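Chapter 4
Planning the Purchase of a Two-Arm Work Cell

21 December 2022
By the Fludilance training group

When a small company decides to buy robot arms, the first number it looks at is usually the price of the arm. This number is important, but it is a poor base for a budget. In this chapter we follow the purchase made by Bozkurt, a packing firm with 17 employees, which ordered 2 arms for one table in August and had to ask for more money before the end of the year.

The first budget had a line for the arms and a line for delivery. The grippers were quoted separately by another supplier, Gusix, and so were the cables and connectors between the gripper and the wrist. These small parts came to almost 3000 dollars – a sum that was missing from the plan.
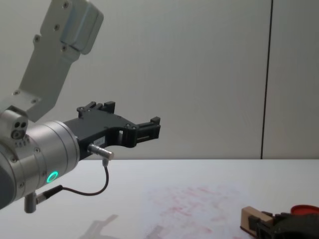
A buyer should therefore ask every supplier the same question: what do I need to have on my table before the arm can close its fingers on a part? The answer must be given in writing, with a price for each item and a delivery time. Bozkurt waited eight weeks for one cable, and during this time the rent for the floor space had to be paid as usual.

The second subject of the chapter is the cost of keeping the cell in use. We count here spare fingers, service visits, training hours and the cleaning of the work surface. In section 4.3 the reader will find the Corker sheet, a simple table in which these costs are written year by year. It is best to fill it in before the first meeting with a seller – even if many of the boxes hold only a guess.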